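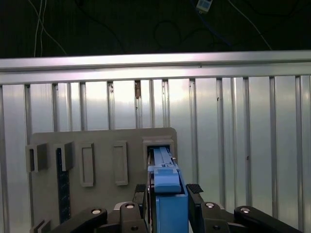
Drernville，2021年12月19日

浅蓝色的塑料件插进灰板子，就这么一个动作，我这个月来来回回琢磨了好几个晚上，所以这期的“屋里的事”就归它了，别的都往后排。上一期答应写的果酱瓶标签，还有窗台上那盆半死不活的迷迭香，都先欠着，来信催的几位读者请多包涵！

事情要从铁皮棚子说起。订这份《Fisier 通讯》时间长一点的朋友大概记得，六月那期我写过一回后院的棚子，那会儿还在抱怨里头热得像蒸笼，进去拿把剪刀都要憋一口气。棚子四面是波纹铁皮，一道一道的，这种墙好看是好看（我一直喜欢它早上的反光），可是往上头挂东西简直要命。钉子不能打，打了要漏雨；粘钩粘不住，鼓起来的地方只有窄窄一条贴得上，粘的时候好好的，过一夜就听见哐当一声，第二天早上卷尺在地上，挂钩也在地上，胶还好好地留在铁皮上。吸盘我也买过，别笑，人在绝望的时候什么都买。

所以这么多年，棚子里的东西全靠堆。大的堆下面，小的堆上面，再小的装进饼干盒子，饼干盒子再堆上去。找一样东西要搬开好几样，搬开的那几样放到门外，找着了以后天黑了，就不想再搬回去了。我家那位说棚子里的东西有一半时间住在棚子外头，这话我没法反驳。

秋天的时候我在 Arrieta 的旧货铺看到一箱 Talell。不知道有多少人用过这个，我小时候邻居家有一套，是板子加插件的一种拼装收纳，板上开着方孔，插件自己挑颜色，插上去就成。铺子里那箱是别人家搬走时处理的，纸箱边角都塌了，一根打包绳捆着，老板开口要755，我站在那儿翻了半天，最后还是付了。回家路上心里算了好几遍这笔钱能买多少别的东西，越算越难受，后来索性不算了，改听广播。

箱子打开，说明书没有。倒是有一张产品目录，只剩了第100页那一张，讲的还是另外一个系列的鞋架。板子是灰的，一种暖暖的、有点发旧的灰，圆角，我本来担心会像办公室那种冷冰冰的文件柜，拿到棚里一看还挺顺眼。插件里最多的是浅蓝色，哑光的，摸着不滑手。形状有点怪，下半截是方方正正的一块，上半截收窄，变成一条带棱的舌头，棱在上面那一面，中间还有个小缺口。我女儿说像一只蓝色的鸭嘴。她现在管它们全叫鸭子，害得我也跟着叫，上礼拜打电话跟铺子老板问有没有多余的“鸭子”，对面沉默了好一会儿。

第一天晚上我就把板子靠在铁皮墙上，打算先插几个看看效果。结果插不进去！

真的，怎么都插不进去。舌头的尖端能进方孔，进去一点点就卡住，我使劲，板子就往旁边溜，铁皮墙跟着嗡嗡响，隔壁的狗开始叫。我换了一个孔，一样。换了一个鸭子，也一样。我一度怀疑老板把两种型号混在一个箱子里卖给我了，气得连茶都没喝完。第二天冷静下来，把一个插件拿到厨房灯底下慢慢看，才明白自己笨在哪儿。

下面是我摸出来的几点，写得啰嗦一些，家里有老 Talell 又丢了说明书的朋友可以参考。我不敢说对每一批都适用，毕竟我手上就这么一箱。

先说方向。我那天晚上拿的时候根本没看棱，随手一抓就往里捅，有棱的那一面朝哪边全凭运气。我这箱里的孔，棱朝上的时候最顺，歪过来就别扭。拿的时候要捏住下面方的那截，捏住两侧，手指别搭到舌头上去，搭上去会挡着，自己还看不见孔在哪儿。

再说角度。舌头是收窄的，尖儿小，所以刚开始怎么放都觉得能进，容易大意。我的办法是先只让尖儿进去，停一下，左右轻轻晃一晃，觉得松快了再往里送。要是一上来就使劲，它斜着咬住了，退都不好退。我有一个就是这么卡死的，拿肥皂水抹了边上，又拿抹布裹着拽，拽出来的时候我整个人坐到了一袋腐叶土上。（腐叶土没事，谢谢关心。）

还有那个小缺口。起初我以为是坏了，挑出好几个“坏的”放一边，后来发现每个浅蓝的都有，又一个个捡回来。往里送到缺口那里，手上会觉出顿一下，这时候别停，再稳稳按一把。我头几个都停在顿的那一下，以为到位了，第二天挂上去一把小扫帚，人家就很客气地慢慢滑下来了。

最后说板子本身。千万别像我一样光靠在墙上就开始插。铁皮墙是一道一道的，板子背后有的地方贴着，有的地方空着，空着的地方一按就往里让，力气全白费了。我后来在板子背后垫了旧毛毯，叠成长条塞进铁皮的凹处，底边顶住一根木方，这下稳当多了，也不嗡嗡响了，狗也不叫了。至于怎么固定，我用的是从屋梁上吊两根绳子下来，2根就够，上头打活结，想挪位置随时能挪。铁皮一个洞都没打，下雨我睡得很香。

插好之后往上放什么，这又是一门学问，我家为这个还开了好几次饭桌会议。我的想法很朴素，常用的放在伸手就够得着的高度，不常用的往上走。我家那位的意见是应该按季节分，春天的归春天，冬天的归冬天，到时候整块板子换一换。女儿的意见是所有好看的都放中间。最后各让一步，谁也没说服谁，现在板子上的排列只能用随缘两个字来形容。园艺剪刀旁边是跳绳，跳绳旁边是一卷包装纸，包装纸下面吊着冬天喂鸟的那把小勺子。可是我要说，找东西真的快了，昨天傍晚要换门口的灯泡，我进棚子、拿梯凳、拿手电、出来，茶还是热的！放在以前这得算一个下午的活动。

当然也有不成功的。我本来指望浅蓝色的鸭子并排插一行，上面搁一块薄板当小架子，放花种的纸袋。搁是搁上了，种子袋也放了，看着也很像那么回事，我还叫全家来参观。过了两天薄板往前滑，种子撒了一地，金盏花和香菜混在一起，扫都扫不清楚。我把它们连土带灰装进一个玻璃瓶，标签写的“惊喜”，春天撒到篱笆底下看看长什么。架子那个事，我准备下次在薄板底下粘一条旧皮带，增加点摩擦，成不成下期再汇报。

重的东西也别试。我挂过一把铁锹，挂了不到一顿饭的工夫又摘下来了，倒没出什么事，只是每回从底下走过去都要缩脖子，日子不能这么过。铁锹现在立在门后，和以前一样，它大概也松了口气。

还有人在上一期的回信里问，棚子这么潮，塑料件会不会长霉。我这箱搁进去时间还短，不敢打包票。我的习惯是每回下过大雨，把门敞开通一通风，拿干布在板子边上抹一圈，顺手的事。灰板子落灰不显，这一点我非常满意；浅蓝的稍微显一点，尤其方块的那几个平面，手上有泥的时候别去抓。我已经抓过了，所以知道。洗起来倒是容易，温水里泡一泡，旧牙刷刷一刷棱两边的沟，捞出来倒扣在毛巾上。别拿热水烫，我没烫过，是铺子老板特地在电话里嘱咐的，他的语气听上去像是烫过。

说到清洗，插拔多了会不会松，这个我也惦记。插件里头有几个一看就是前主人用得最多的，棱都磨圆了，插进去有点晃。我把这些晃的挑出来放在最下面一排，挂些没分量的，比如女儿的纸风车，还有我那顶太阳帽。紧的留给真干活的位置。挑的时候全凭手感，一个个试过去，试到后来手指头酸，可是心里很静，外头下着小雨，铁皮顶上滴滴答答的，我一个人在里面插了拔、拔了插，收音机里放什么完全没听进去。今年忙乱的日子太多，难得有一个晚上什么也没想。我家那位进来叫我吃饭，看了一会儿，也坐下来插了几个，还插得比我快，这一点我不想多谈。

有几件小事顺便写在后面。

我手里还多出来几个浅蓝插件，和板子一起用不上那么多。谁家也在用老 Talell、缺这个颜色的，写信给我，或者直接来拿，Arrieta路321号，绕到后院敲棚子的门，敲响一点，铁皮隔音比想象的好。我更想换的是灰板子，再有一块小的就能把门边那段墙也用起来。拿果酱换也行，草莓的和李子的都还有，李子的那批煮得稠了点，抹面包要用点力气，拌酸奶倒是刚好。

有一位读者来信说她家的地下室也是波纹墙，问能不能直接把板子用螺丝拧上去。我没拧过，不好乱说，您要是试了请一定告诉我，成功失败都登。还有一位问我为什么不干脆买个带抽屉的柜子。唉，柜子我有，抽屉里现在全是吸盘。

果酱瓶标签那篇，下期一定写。我找到一种纸，沾了水也不起毛，字写上去还清清楚楚的，正在厨房里拿五个瓶子做试验，一个贴在冰箱里，一个贴在窗台上，剩下的放在水槽边让它们自己受苦。迷迭香的近况是掉了一半叶子，又冒了两个绿尖，我每天早上端着咖啡去看一眼，看完也不知道该浇水还是不该浇水，懂的朋友请来信。

天黑得越来越早，进棚子记得先开灯再迈脚，门槛那儿我还没收拾。

《Fisier 通讯》“屋里的事”栏，来信请写明是否愿意刊登。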